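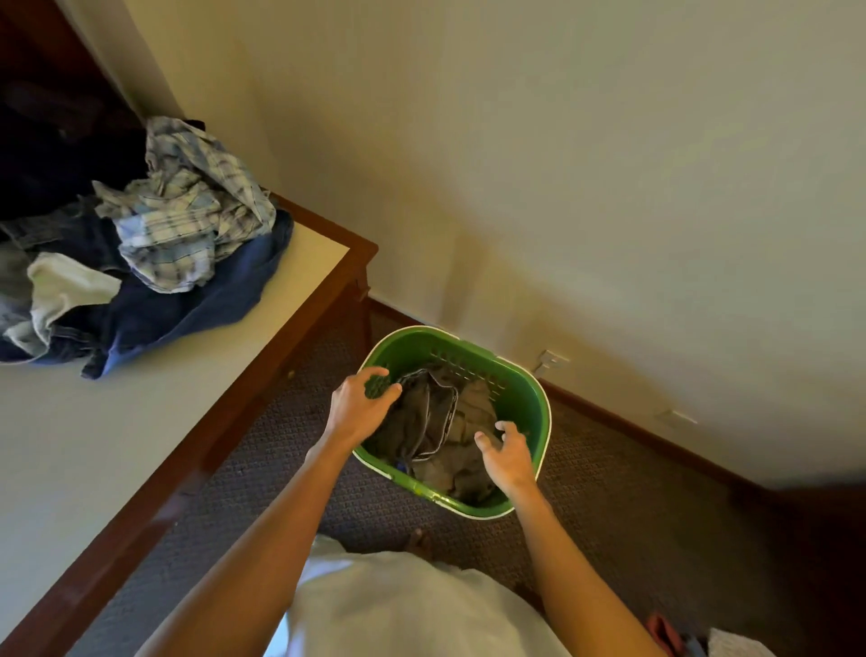
3. Live Sound Measurements

The band Wameck played two sets at Harkarholm Hall in May. We logged sound levels at 18 positions on the main floor, using one handheld meter set to A-weighting and slow response. Each reading lasted 24 seconds. The hall holds 416 people standing.

3.1 Results

Levels at the rear wall were lower than at the mixing desk in both sets. The largest differences occurred under the balcony, where vocals were hard to follow. Moving the left speaker stack inward reduced the spread between seats in the second set. Readings near 1,000 Hz changed least.

3.2 Limits

The Turkbridge date was canceled, so no second venue was tested. Audience size differed between sets and was not corrected for.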